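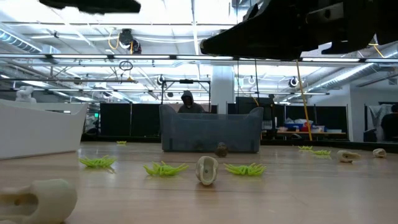
Floor area, green spiky pieces and cream shells waiting to be sorted

Cerkby Playroom Group
Minutes of the November meeting, held in the back room at 7 pm

Present: Ailsa Tosh (chair), three members of the sorting group, one parent representative. Apologies received from the Dunbar branch.

1. Minutes of last meeting
Agreed with one correction. The shelving came from Skoltthorpe, not Lurirville.

2. Matters arising
The shelf brackets are still outstanding. Ailsa to ring the supplier again.

3. Small pieces
There was a long discussion about how to store the small pieces. At present they get mixed up between sessions and it takes too long to put them right. It was agreed that the green spiky pieces and the cream shells should have separate bins. The small green gem pieces are to be kept away from the under-threes and put away first at the end of a session.

4. Bins, boards and trays

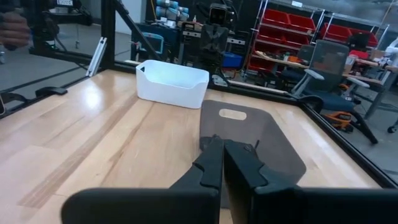 The meeting then went through what should stay out on the table and what should go back in the cupboard. The white bin is a good size and will be kept for table use. Boards are to be stored upright — two were scratched last term from being stacked flat. A request for 26 more bins was thought too many. Ailsa will get a price for half that and report back.

Labels were raised again. Words only was felt to be no use to the younger children, so each label will have a drawing as well. The parent representative offered to do these.

5. Table layout
Agreed as a trial until the next meeting: grey bin in the middle, clear container and orange tray nearer the front, loose pieces tipped out between them.
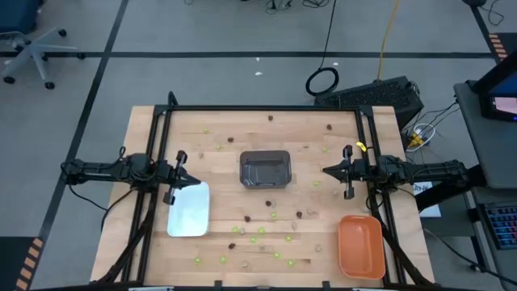 Table with grey bin, clear container and orange tray (item 5)

One member thought the tray would be better on the left for left-handed children. To be looked at after the trial.

6. Money
Balance stands at about £300. Spending since the last meeting was £43, on tape, card and a replacement lid.

7. Any other business
The room key is sticking. Please lift the door slightly when locking up.

Meeting closed at 8.15 pm.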